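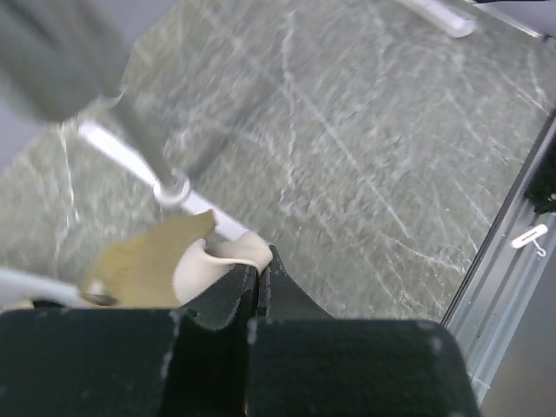
Wrist camera, right arm, tips closed on the off-white cloth. Veined tabletop behind, other arm coming in from upper left.

November, bench notes, Parnaner gripper kit under review

Afternoon. Kit has been on the bench long enough for me to have opinions, so they go here before the trial period runs out and I start remembering it fondly.

For whoever picks this up after me: we have the Parnaner two-arm soft goods kit, on loan through Skakent, who resell it and also do the phone support. The kit is the tips, the wrist cameras, the mounting plates and a license for the Đào software, which does the grasp suggestions and the logging. Arms are ours. Table is ours. Patience is ours too and was not listed in the packing slip.

Setup. The quick start sheet says 3 steps. Step two contains eleven screws and a calibration routine, so I suppose it depends on what you call a step. Plates fit our flanges without shims, which I did not expect and will give them full credit for. The camera cable comes out on the side where our strain relief isn't. I routed it the long way and taped it. Check the tape before you run anything with more than a half turn at the wrist.

Calibration took four tries. First try I had the target sheet upside down (mine). Second and third it failed with "Event 5", which the manual explains as "an event has occurred." Called Skakent. Their answer was that Event 5 means the exposure is still hunting when the routine starts, and that you should wait for the picture to settle after power-up. Waited, worked. I have written this on a card and stuck it to the controller, where the manual should have put it.

Cloth handling. The job we care about is one arm holding a piece of limp fabric while the other does something useful next to it. The picture at the top is from the right wrist during that work. The tips do what the brochure claims on thin stuff. They pinch a fold and the fold stays in the gap where you can see it, because the pads taper toward the front and leave the camera a decent view of the contact. Our old flat jaws hid everything under about an inch of metal and you found out what you had when you lifted it.

What I don't love is that the wide part of each finger eats the bottom of the picture. You get used to it. The software apparently doesn't, and twice today it drew its suggested grasp box on its own finger. I declined the suggestion both times. There is a mask tool in Đào for exactly this, under Settings, then Advanced, then a tab labeled Event. Why Event, I couldn't say. Everything in this product is an Event. I masked the lower part of both wrist views and the self-grabbing stopped for the rest of the session.

Finger surface: scuffed, with white specks all over the dark part. I didn't log the condition out of the box, so I can't say how much of that is us. Somebody should take a clean reference shot when the spare set is opened. The left tip has a lighter edge along the top that looks like wear. Keep an eye on it. If it's going already, the replacement price matters a lot more than it does in the quote.

Tabletop. I keep losing the fabric edge against that pattern in the raw feed, and when the arm is moving the far half of the table smears into gray oatmeal. Pale cloth over pale streaks is not a fair test for any vision system, and Skakent said so on the phone with some feeling. On the other hand the customer's tables will not be chosen for our convenience. Plan is to run the same set twice, once on the bare top and once on the plain gray mat, and put both numbers in the report.

Motion blur: the default shutter is too slow for the speeds in the demo video. I have suspicions about the demo video. Dropped the arm speed to the second preset and the feed got usable. Shutter can be set by hand but the setting doesn't survive a restart, so add it to the startup list:

power on, wait for picture to settle
load mask
set shutter
home both arms, left first
check taped cable

Left first because the right arm's home path goes through the place the left one likes to park. Parnaner's collision check catches it and stops politely, then wants a full restart before it will speak to you again. Up to 4 minutes, each time. I did this more than I'm going to write down.

Support. Skakent answer the phone and know the product, and that's rare enough to go in the plus column. They also tried to sell me the service plan on both calls. The plan covers tips, recalibration and a visit. It doesn't cover cables, and the cable is the part I'd bet on failing.

Where I am so far: hardware good, camera placement good with the mask on, software needs another release and somebody to rename things. I would not buy on the strength of this week's runs. I wouldn't send it back either. The answer hangs on whether the tips last and whether the grasp suggestions get any better once it has seen our material for a while, as they say it will. "A while" was not defined.

To do
- ask Skakent for tip price in fives and in single pairs
- mat vs. bare top, same cloth, same speed
- reference photos of unused tips
- find out if the log can be exported without the video attached, the drive is filling up
- proper strain relief on the right wrist, tape is not a plan
- try the thicker cloth; the manual gives a maximum thickness in one chapter and a different one in the appendix, and I'd like to know which of them is lying

Left both arms homed and powered down. Shutter setting will be gone when you come in. See list.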